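Mumero kitchen cell: your questions

We get lovely mail about the Mumero cell, the simulated kitchen where our white arm practises clearing the island. Most of it is about setting the thing up and keeping it healthy, so those answers live on this page.

Do I need a real arm to get started?
Not at all! The whole cell runs in simulation. If you do have an arm on a bench, keep it switched off until you've been through the joint limits below.

Where should the arm's base go?
Start from the position in the setup file, then nudge it. Shamim Niazi spent a happy afternoon moving it in tiny steps, and the rule we kept is simple: the gripper should reach the counter edge with the elbow still bent. A straight elbow makes the motion jerky and horrible to tune.

The arm shakes when it stops. Is something broken?
Probably not. Look at the damping first - the wrist value is 4 in our file, and older copies have 2. Change it, reload the cell and try a slow move across the island.

How often do you recalibrate?
After every 2,000 runs, or whenever someone edits the kitchen. Our last full check finished at 1,925 good runs, which made Raili Partanen very cheerful (the rest were nearly all glasses).

Why are the glasses so hard?
They're almost see-through, and the depth readings go right past them. Practise on the blue box first. It's a much friendlier thing to find!

Can I move the stools?
Please do. Run the collision check again afterwards, with the stool nearest the elbow first, and save the new layout under its own name so you can get back to ours.

My gripper goes through the countertop. Help?
Your collision shapes haven't loaded. Delete the cache folder, open the cell again and wait for the green tick before you press run.

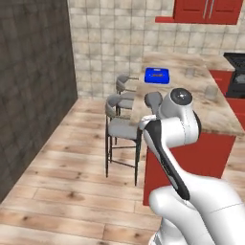
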